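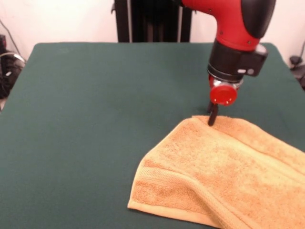
Orange towel on the green cloth, folded over on itself.

Towels, Mostly: a May gallery

Welcome to the linen page! If you came over from the pantry gallery, hello again, and if you're new, this is where I put the stuff about cupboards, shelves and the soft things that live on them. I've been threatening to do a towel page forever (my inbox has 1088 unread messages and I swear half of them are about the linen closet), so I finally sat down with a pot of coffee and wrote it.

I started with the orange one because it's my favorite color of the lot. I call it apricot when I'm feeling fancy. It's terry, the looped kind, and I love how terry takes color, lighter where the loops stand up and darker down in the folds, so even a plain towel ends up looking speckled. Against dark green it really sings. I would paint a whole bathroom in those two colors if I thought I could get away with it.

About that fold

You can see the left edge is nice and round and thick. That's the edge I want facing out on a shelf. When you stack towels with the raw ends showing you get a wall of hems and tags and little corners poking out, and it looks messy by lunchtime no matter how careful you were in the morning. Turn the stack around, fat folded edges to the front, and the same towels look like a hotel. I did this to our hall closet years ago and I've never gone back.

The top is a bit rumpled and I'm fine with it. Terry never lies perfectly flat and I gave up trying a long time ago. I used to iron towels. Yes, really! My grandmother did it, so I did it, and all I ever got was flat, sulky loops and a hot kitchen. Now I give each one a good snap by two corners, fold it, run my palm once across the top and move on with my life.

How I fold for our shelves

Our closet came with the house, a tall Drarkon unit, and the shelves are on the shallow side, so I fold to fit the shelf. Bath towels go in half the long way, in half again, then in thirds. Hand towels get halved and then halved again. Washcloths I just fold over once and stand up in a basket like file folders, and people are always weirdly impressed by that one.

If your shelves are deep you can skip the thirds and do one big lazy fold. Try it with a single towel before you do the whole load, though. I once folded an entire wash to the wrong width and had to start over, and I was not pleasant company that evening.

I keep stacks to 6 towels. Any higher and they start to lean, and then somebody pulls one from the middle and the whole pile goes over. Bath towels on the middle shelf, beach towels up top until summer, old ones at the bottom for the dog and for spills.

A word on the cloth

A few of you always ask about whatever is under the thing I'm writing about, so: I'm a big believer in folding on a covered table. Bare tabletops are slippery and the towel slides away from you while you're trying to line up the corners. Throw any old tablecloth down and it stays put. Dark green is also very good at showing up lint, so after a big session I take the cloth outside, give it a shake, and feel briefly like a person who has everything under control.

Buying towels (a small rant)

Please stop buying sets with twelve pieces in them. You will use the bath towels to death and the tiny fingertip ones will sit there until you move. I buy singles now. My last batch came from Sveinbjörnsson, a little linens shop I got hooked on when we were staying out at Cisside, and I went in for one bath mat and walked out with a bag I could hardly carry. Worth it! They've kept their fluff well and the colors haven't gone chalky.

My oldest towel dates from 2000 and it's still going, although I wouldn't hand it to a guest. It's thin as a dishcloth and dries faster than anything else in the house, which makes it perfect for wet hair.

Washing, quickly

Warm water, less soap than you think, no fabric softener. Softener coats the loops and then they push the water around on your skin instead of soaking it up. I wash the brights on their own the first 2 times, after an incident with a red bath sheet and my husband's undershirts that we still don't discuss. Our Drurnex dryer runs hot, so I pull towels out while there's a tiny bit of damp left in the hems and let them finish over the back of a chair before I fold. Putting them away even slightly damp gives you that musty smell, and then you get to wash the lot again.

Next up on the gallery pages is sheets, including the fitted kind. I have a method. It involves sitting on the floor and some muttering, but the corners do end up inside each other. If you've got a favorite towel fold, send it over and I'll try it on the next load, especially if it works for those huge beach towels, because mine are still sitting in a heap on the top shelf.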